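Jistville Adopts New Rules for Small-Parts Storage and Sorting Waste

Jul 21, 2021

The Jistville municipal council has approved a revised ordinance on the handling of mixed metal scrap from light manufacturing. The rules take effect in October and apply to any business inside the town limits that discards more than 2000 pounds of metal waste per year.

Under the current ordinance, adopted when most of the town's shops produced a single type of scrap, businesses may place all metal waste in one container. The revised text requires separation at the point of disposal into 2 streams: ferrous and nonferrous. Fasteners, bushings, fittings and other small parts must be sorted before they leave the premises. Parts that combine metal with rubber or plastic are to be treated as general waste unless the materials can be separated by hand.

The town's public works office counted 163 businesses that meet the weight threshold. Most are machine shops and repair firms in the Surnarton Road district. The office did not include auto dealers, which are covered by a separate county permit.

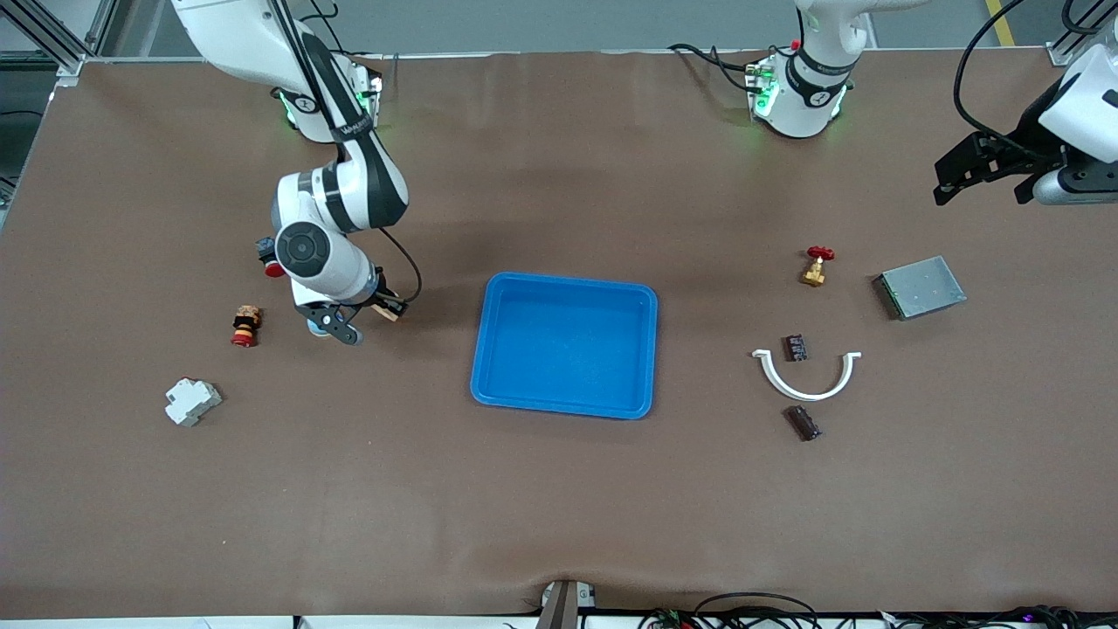
Containers must be closed, labeled on two sides and stored on a paved surface with a raised edge. Oil-bearing chips and turnings have to be drained for at least a day before pickup. Drained oil is to be kept in a sealed drum and may not be combined with coolant. A business that already holds a state permit for used oil does not need to file again, but must keep a copy of the permit at the storage location.

Piroska Kelemen, the town's solid waste engineer, told the council that mixed loads are being downgraded at the transfer station. "A load with visible brass in the steel is priced as the lowest grade in it," she said. "The station does not re-sort. The town absorbs the difference under the present contract."

That contract, held by the hauling firm Detar, expires at the end of the year. The council expects to request bids on the basis of separated loads. Detar has not said whether it will bid again.

Fines begin at $200 for a first violation and rise to $4000 for repeated violations within one calendar year. Inspectors will issue written notices only during the first three months. Businesses may appeal a notice in writing within 30 days of receipt.

Council member Oláh voted against the measure. He objected to the weight threshold, which he said would be difficult to verify for shops that share a yard and a scale. The ordinance assigns shared waste to the holder of the property lease unless the tenants file a signed agreement dividing it.

Label templates and the filing form for shared yards will be available at the public works counter in the town hall. The full text of the ordinance can be read at the clerk's office during business hours.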